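3.2 Work surfaces and daylight

The second part of the study looked at the surfaces on which participants sorted, folded and laid out materials. At the Durkar site, sessions were held in a ground-floor room with windows on one side. At the Olton site, the room faced an inner courtyard and received little direct sun at any hour. Both rooms were furnished with large tables and ordinary chairs, and staff were asked to leave the furniture where they normally kept it.

Earlier work on shared craft rooms has mostly treated the table as a fixed background. Ionescu's layout survey, on which our coding sheet is based, records the height and area of each surface but says little about its color or finish. We added three items to the sheet: the lightness of the surface, the presence of visible glare from the seated position, and the contrast between the surface and the material most often placed on it. Glare was scored by eye on a four-step scale by two raters working separately. Where the raters differed by more than one step, the session was scored again by both.

Light levels were read at the center of the table and at each seat at the start of every session. Sessions were included in the glare analysis only when the reading at the center of the table was above 500 lux, a threshold set during the pilot at Burnthorpe. Readings below that level came mainly from late afternoon sessions in Olton and are reported separately in Section 3.4.

Participants at Durkar tended to choose the side of the table away from the windows when the blinds were open. They also moved thin white materials, such as tissue, plain cotton and backing paper, more often than they moved printed or dark ones. Several said that the edge of a white sheet was hard to find on a white table, and that they relied on a fold or a raised corner to pick it up. Printed areas were used in the same way: a patch of color gave the hand somewhere to go. Figure 2 shows a white tabletop beside a large window, with light reflected across the middle of the surface and a thin white sheet or cloth lying toward the right.
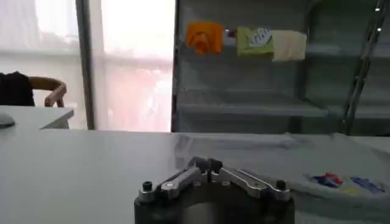 Figure 2. White tabletop in daylight, with a thin white sheet or cloth bearing small marks in several colors.

Reports of difficulty were less common when a colored mat was placed under the work. The mats were not part of the original design. Staff at Durkar introduced them in June, and we retained them as a separate condition once their use had become regular. Because the mats covered only part of the table, participants could still place finished work directly on the white surface, and most did so. The effect of the mats on sorting time is therefore limited to the first stage of the task, before pieces were moved outward to the edges.

Seat choice was recorded at the start of the session and again at the midpoint. Changes of seat between the two were rare at Olton. At Durkar they were concentrated in the morning sessions, when the sun was on the window side of the building.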